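Buscar productos, referencias o categorías Buscar

Mesa de preparación de envíos Lesura, con columna y alfombrilla

Tiempo de lectura: 3 minutos

La mesa Lesura está pensada para almacenes pequeños y medianos que preparan paquetes en bolsa y también mueven género en saco. Se coloca en paralelo a una cinta transportadora y deja una superficie fija para identificar, revisar y agrupar antes de la salida.

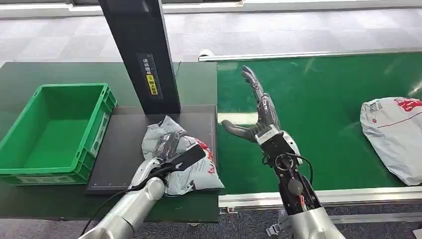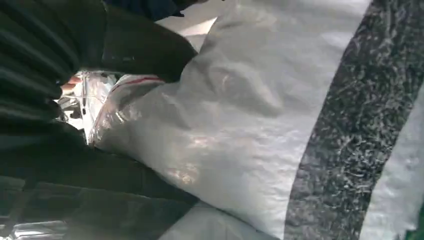 Bolsas de envío y sacos de tejido plástico.

La superficie se sirve en verde oscuro, con el canto delantero redondeado. Se limpia con un paño húmedo y jabón neutro. No recomendamos disolventes ni estropajos metálicos, que acaban quitando el brillo y dejan marcas donde luego se pega la suciedad.

La alfombrilla negra lleva cuadrícula y marcas de regla en blanco. Sirve para centrar el paquete y para comprobar de un vistazo si entra en el formato que se ha declarado. No va encolada - se levanta para limpiar debajo y se cambia cuando la cuadrícula se ha gastado. El recambio se pide suelto.

La columna vertical es de sección cuadrada, en negro mate, y se atornilla por detrás de la zona de trabajo. Las pegatinas de advertencia deben quedar visibles después del montaje. Si alguna se despega, pida otra al servicio técnico de Dridon indicando el número de pedido.

Para las bolsas de plástico, conviene alisar la cara de la etiqueta antes de leerla. Las arrugas dan más errores de lectura que la tinta floja. En los sacos, la etiqueta debe ir en una zona plana y lejos de la costura; sobre el tejido de rafia el adhesivo normal agarra mal y hay que usar el reforzado (referencia 718).

Los cajones de plástico se venden aparte, en verde. Caben a la izquierda de la alfombrilla sin invadirla.

Datos del conjunto

Referencia: 2565
Precio del conjunto: 2.565 euros, IVA no incluido
Incluye: mesa, columna, alfombrilla y tornillería
No incluye: cinta transportadora, lector ni cajones
Plazo de entrega: 13 días laborables
Peso: casi 34 kg sin embalaje

El montaje lo hacen dos personas. Hay que nivelar las patas antes de fijar la columna - si se hace al revés, la columna queda torcida y toca aflojarlo todo. Las instrucciones van dentro de la caja de la tornillería.

Las mesas pedidas antes de abril llevan la fijación antigua y necesitan el adaptador Odent para montar la columna nueva. Consultas sobre compatibilidad: Najwa Aoun, departamento de recambios.

Ficha revisada el 10 de junio de 2022.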